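Skellside tests fog-and-filter water unit

A small engineering firm in Skellside has finished the first season of trials on a water unit that collects fog overnight and filters it for household use by morning. The Liu unit was set up on the hill above Pallenley, where wells often turn salty by September.

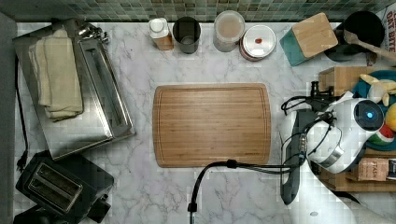
The collector is a mesh panel 6 feet high, with a gutter along the bottom that feeds a covered tank. From there the water runs through sand, then charcoal, then an ultraviolet lamp powered by a battery. The pump draws very little current, and the whole unit breaks down into 2 crates. 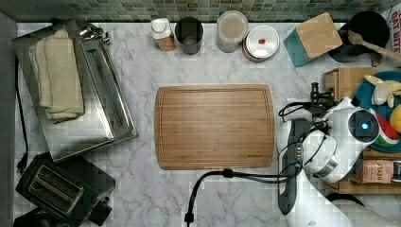 Over the season the panel brought in 1217 gallons. The best night gave 271, during a long spell of sea fog, and on clear nights the tank got nothing at all. The firm says a larger tank would smooth that out – the present one overflowed on the best night. 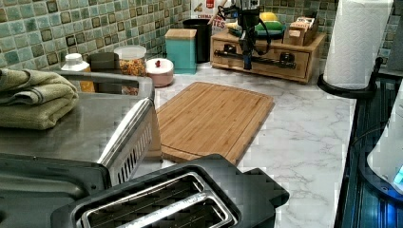 Filter care has been the weak point. The charcoal has to be changed by hand, and the sand bed clogs when the wind brings dust. Rinsing the mesh is simpler and takes no special gear, just a plain sponge like the green and yellow ones stacked on the tray here, and a bucket of clean water.
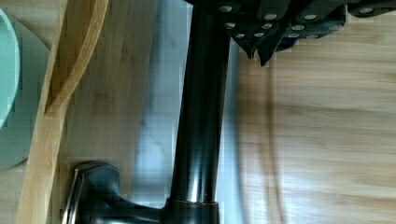 A second version, named Garden, will use a coarser mesh and a filter cartridge that twists out without tools. It goes up on the same hill next spring, beside the first, so the two can be compared in the same weather.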